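Till Nolte
January 13, 2024

OK, thread time! I spent all week rewriting our house rules for working next to two arms at a snack counter, and I've never had so much fun with a document. Some of it is probably useful to other people, so here goes. 1/
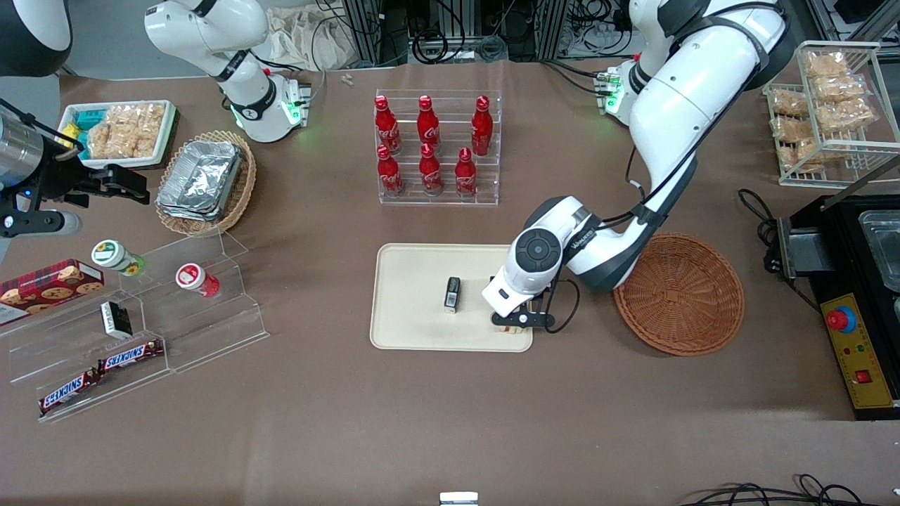 Rule one, and I will die on this hill: every item has a home and the home is written down. Bottles go back in the bottle rack, candy bars back on the steps. If you shift the rack over "just a bit" you log it. We had 40 runs in April with a rack in the wrong spot and I'm still finding them. 2/

The stop button! Everyone knows where it is on day one and then stuff creeps in front of it. So now there's a check before each session: put your hand on the stop with your eyes on the arms. If you have to look for it, move things until you don't. 3/

Speed. We cap at 400 mm/s with a person within reach and 800 with everybody behind the line. Those are OUR numbers, from our own risk assessment, please don't copy them. Do your own, it's a good afternoon and you learn a ton about your gripper. 4/

Cables. I used to think this was the boring section. Gisela Lagos rewrote it in one evening and it's now the best page we have. Power on one side, signal on the other, nothing across a path an arm can sweep, and a label at both ends (both!!). 5/

Two arms means two people can each think the other one is watching. One operator, named out loud, before anything moves. Handover is also out loud. Feels silly for a day and then you can't imagine working any other way. 6/

Packaging is its own topic. Clear wrappers, shiny foil, crinkly lids, all of it behaves differently from a nice matte box. Our rule is you can't sign off a grasp on the box alone. It has to pass on the ugly stuff too. 7/

Whole thing lives in the Rokby folder as note 3231, four pages, big type. If you have a rule for who's allowed to restock while the arms are powered, please send it to me! Ours is still one line with a question mark after it. 8/8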